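The Comfort of a Good Workbench

My grandmother in Cumendale sorted buttons at her kitchen table every May, and I believe she enjoyed it more than the sewing. I thought of her often this spring, while I was clearing out 11 drawers of my own (well, over 33 years of my own, really). 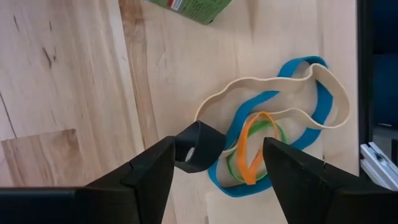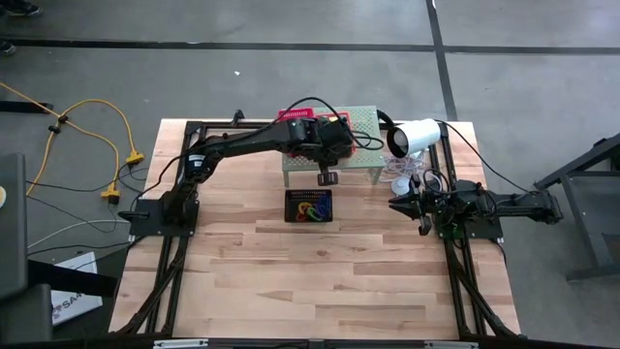 Colored bands on light wood, and a table made of joined planks.

A work surface gathers your habits along with your glue spots. Mine came from Kemppainen, the old hardware store, and it has wobbled through 2 apartments and one very patient marriage. I still haven't fixed the leg!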